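Blocks on the Table: the Tarka Room gallery

Welcome to the blocks page! I've been meaning to put this together since November, when the long table arrived and we finally had a surface big enough for letters to spread out on. Wooden alphabet blocks are my favourite thing in the whole cupboard. They stack, they spell, they make a lovely clack when two of them meet, and grown-ups can't walk past without writing their own name.

The full collection from the Tarka room stands at 3,559 photos, so what you get here is the block table and a bit of chat about it. The rest is sorted into albums by room, and the Jurosberg album is the one to try next if you like trains.

A few words on the blocks themselves. Small ones are best, in my view. You can push one along with a fingertip, and a short word fits in front of you without anybody having to lean. We keep 132 in the big Varma tin and put out a handful at a time — tip the whole lot on to the table and all anyone does is hunt for the letter Z.

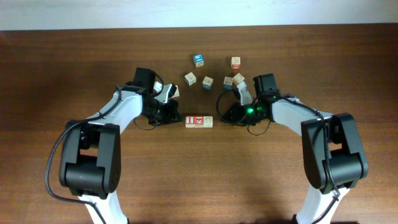
I'm also very fond of plain wood under plain wood. We tried a patterned cloth on the Helis table for one summer and the letters simply vanished into it. A reddish-brown top does the job far better, because the pale blocks stand out and you can spot the one you want from the other side. The grain is a treat too, all warm and streaky, and it has only got nicer with polish.

Games people keep coming back to: longest word in 5 minutes, towers with the letters in order from the bottom up, and the one Kumaresan Chacko taught us, where you take a block away from a word and have to leave another word behind. PLANT to PLAN to PAN is the usual start. I once got down from STARTLING to a single I and was unbearable all afternoon!

Tidying away takes no time if you turn the tin on its side and sweep the blocks in along the table. Please check the floor as well — the vowels do seem to roll furthest.

Prints of anything in the gallery are 30p each from the desk. Tell us the album name and we'll find it for you.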